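Costent Tabletop Oil, Walnut Tint

We've been finishing tables at our Cusbridge shop for years, and this is the oil we keep reaching for! It wipes on with any old cotton rag, smells faintly of oranges, and really wakes up the grain — even on tired tops that have spent a decade under a tablecloth.

One can covers 30 square feet with two thin coats. Leave 4 hours between them, then buff as hard as your arms will let you (the shine is all in the buffing). Sand old varnish off first, or the oil will just sit there in puddles.

Item 217. Ships from Drandport every Wednesday. 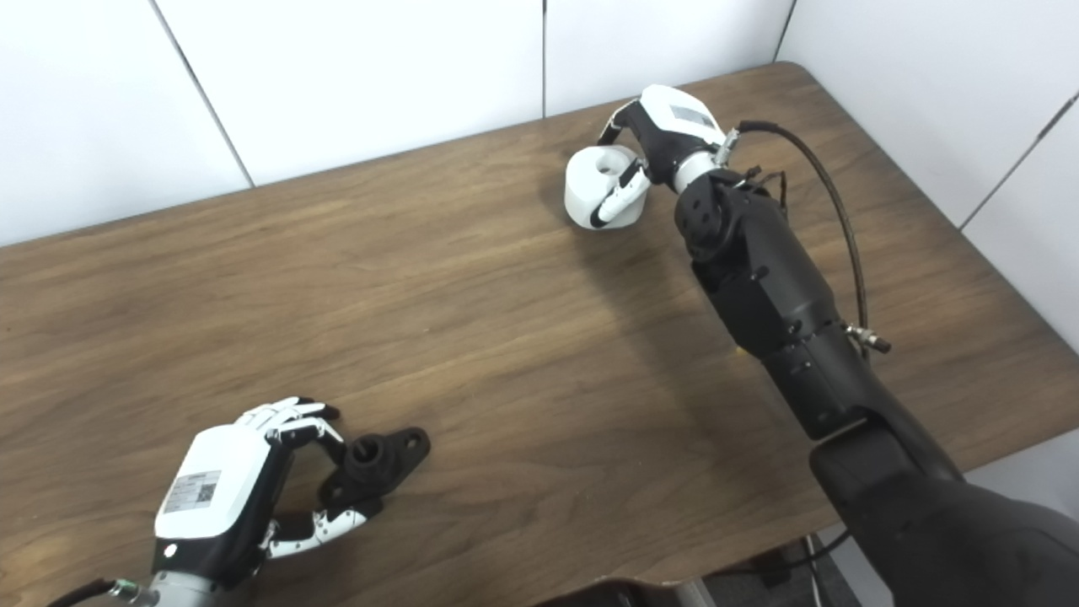

Xiao writes that two coats were plenty for the top but the table legs drank up a third, and asks if the clear version buffs up the same way.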